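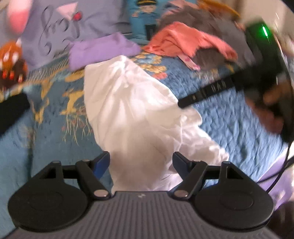
Housekeeping Staff, Gripper Work (part-time, Stoltarden)

Vilela cleans homes and does laundry for 116 households in Stoltarden. Over the past year we have started moving part of the bedroom work, mainly picking up and sorting clothes, over to robot arms built by our partner Prilier. The arms learn from people doing the same work with a hand-held gripper. We are hiring housekeepers for that job.

What you will do

You visit a client's home on the normal cleaning schedule and do the bedroom with the gripper in your hand. You close the two blue finger pads on a piece of clothing, lift it, and put it where it belongs. A typical bed has a crumpled pile of white fabric, something lavender already folded next to it, and plush toys by the pillows. Clothes get sorted. Toys and pillows stay on the bed. Straps and cables have to be kept clear of the fingers.

After each room you fill in a short form on the tablet: start time, end time, anything you dropped or had to do over. Dropped items are not held against you. Please write them down.

You will spend half of each shift on gripper work and half on regular cleaning. Nobody does a full shift with the gripper. Glória Arruda, who runs the crew, set that limit in May after several people reported sore wrists.

What has changed for the crew

Sorting used to be done at the end of a visit, often in a hurry. It now has its own time on the schedule. Two people have moved from cleaning to checking recordings at the office, at the same grade. We expect more jobs of that kind, and current crew members get first choice of them.

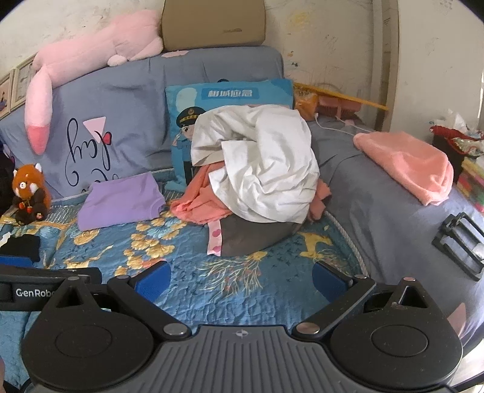 Will the robots replace the housekeepers?
We have agreed in writing with the crew that no position will be cut because of the arms during the length of the Prilier contract. After that the agreement has to be negotiated again, and we can't promise how it will come out.

Pay and training

Base pay is $1,234 a month for 60 hours. Training takes three days, is paid at the same rate, and is given by Obsa Negussie.

What we ask for

Some experience in cleaning, laundry or home care. Steady hands. You should be comfortable working in other people's bedrooms and keeping what you see there to yourself. No technical background is needed.

To apply, send a short letter to Štěpánka Kuruc at the Vilela office by Saturday, November 15, 2025. A resume is fine but not required.

Contact | © Vilela Home Services, Stoltarden | Back to top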